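Wurken adds floor-level folding mat to Clostus home textile range

17 April 2019

Wurken has extended its Clostus range with a folding mat intended for laundry work carried out at floor level. The mat goes on sale through the Gonden shops and by post from the Huenchumán depot, and replaces the padded board withdrawn last November.

The product is meant for households that sort and fold clothes on the floor, where a table or ironing board is either too small or not available. It is laid over existing floor matting and gives a bordered area on which one garment at a time can be spread, smoothed and folded. The border serves as a straight reference for side seams and hems.

The mat weighs 1490 g and is 9 mm thick. It rolls up for storage and is held closed with a cotton tape. The surface may be wiped with a damp cloth – it should not be machine washed or left in direct sun to dry. A printed sheet supplied with each mat sets out the folding order for shirts, trousers and bedding.

Shirts were used as the main test item during development, as sleeves and collars take up the most room and show creases soonest. Long-sleeved shirts in woven cotton were folded from a crumpled state, and the width of the mat was set so that both sleeves can be turned in without lifting the body of the shirt.
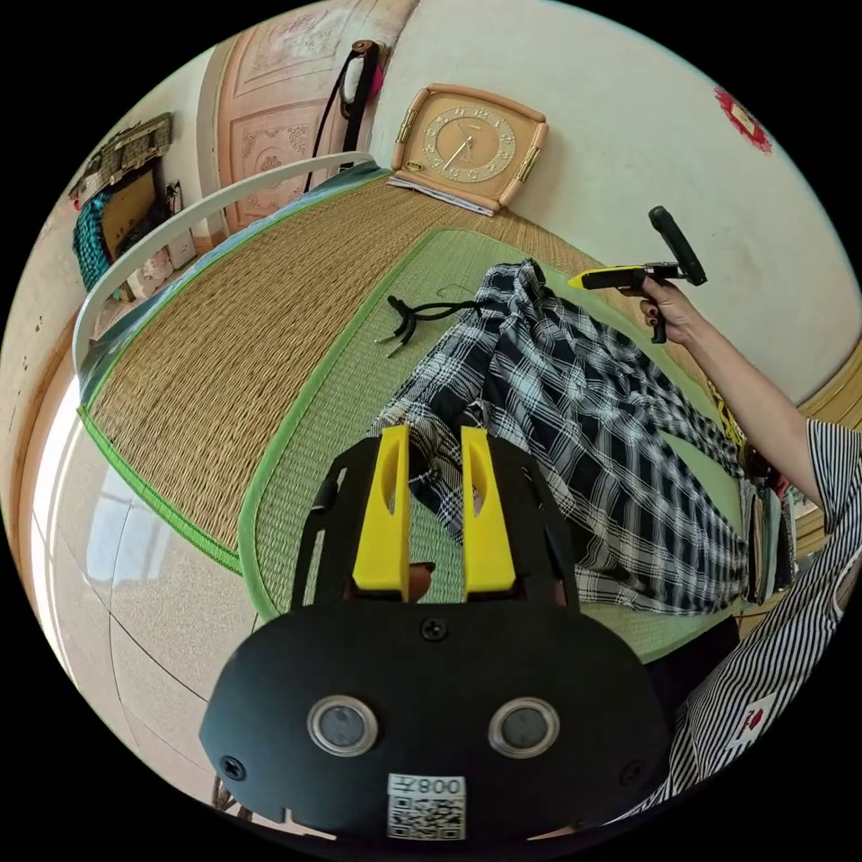
A checked shirt on the green-bordered mat, laid over woven straw floor matting.

The first production run is 4000 pieces. Orders placed by post are sent out within 30 days. Mats with faults in the weave or binding can be returned to any Gonden shop with proof of purchase.

The existing Clostus drying rack and storage bags remain on sale unchanged. Trade buyers may request samples and a price list from the Wurken sales office.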